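Ball Sorting on a Budget: Project Report
By Lilibeth Dalisay
July 25, 2023
2 min read

My build goal was modest: an arm that picks up small balls and drops them in a bowl. I named it Nerum and gave it a corner of the shared workshop. The budget was 200 dollars - the receipts say 314.
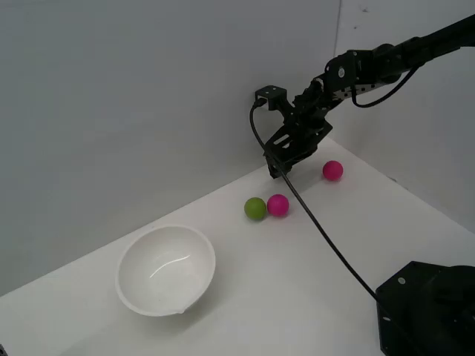 Most of July went to the wrist servo, which shook like a nervous waiter until I rewrote the timing code. Teodoro Pacheco suggested slower moves. He was right, and has mentioned it since. Next I want to sort by color.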